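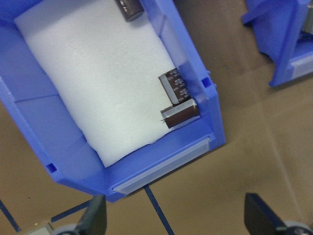

Fig. 1. Capacitors on white foam in a blue bin.

Mobile RV Service Intake: Where the Time Goes
Project report, group 5. Written by Tayla Baxter and Hemi Pryor

1. What we wanted to find out

Diekmann is a mobile repair shop for motor coaches and travel trailers. One yard, two vans. Customers call or fill in a form, then a tech drives out to the campground or the driveway. The owner told us too many visits end with the tech going home for a part. We wanted to know if the form was to blame, and if a better form would fix it.

2. What we had

A spreadsheet export with 1262 job records. Not all usable. Some had no date for the second visit, some were the same job typed twice under two spellings of a name. After cleaning we kept 600. Wiremu Te Moana did the cleaning and his notes are in the appendix.

We also got the paper form. It asks for name, phone, where the coach is parked, make, year, and "problem". One line for the problem. Thats it. No question about the chassis, which on a motor coach is often a different maker from the house part, with its own manual.

3. What the records show

Repeat visits bunch up in three kinds of jobs: water heaters, slide-outs, and converters (the box that turns shore power into 12 volt). Awnings and roof vents mostly get done in one trip – parts are generic and ride in the van anyway.

Slide-outs were the worst. "Slide stuck" on the form can mean a dead motor, a stripped gear, a bad switch or a low battery. Tech can't load for all of them. Older coaches are harder again. One record is a 1986 coach where the owner had swapped the converter himself and the model number on the form was for the old one. Three trips.

Year on the form is also not reliable. People write the year they bought it.
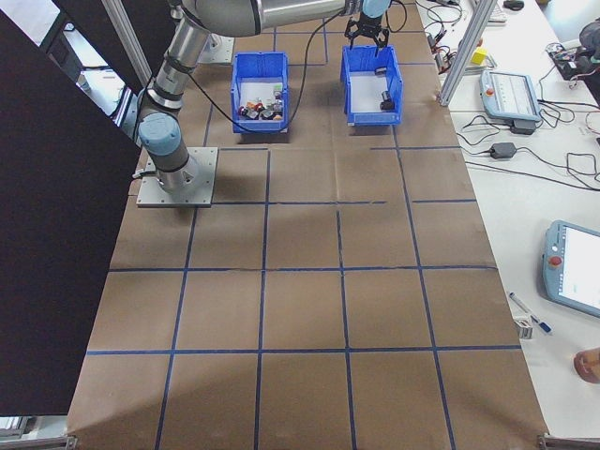 Jarrah Tawhiri, reading our first draft, said we were too hard on the form: half the customers don't know what a converter is, and a longer form just means more blanks. Fair point. We went back and cut our new version down.

4. The new form

Kept it to one page. Changes:
Chassis maker and house maker on separate lines
Model number "from the sticker on the unit", with a line saying where to look
Check boxes for slide-outs: no sound / clicks / moves then stops
Plugged in or on battery when it happened
Anything replaced by a previous owner

Binia campground let us leave copies at the office in May. Wakana Shimada went through the returned ones. Check boxes got filled in nearly every time, sticker numbers much less. The sticker on a water heater is outside behind the access door and people don't want to open it.

5. Problems

Small trial, one campground, good weather. We didn't follow the jobs through to the repair so we can't say the new form saves trips, only that it comes back with more on it. Also ran out of time to put it on the web site, so phone customers never saw it.

6. Next

Try photos of the sticker by text message. Ask the techs what they would load for each check box, and keep that list in the van.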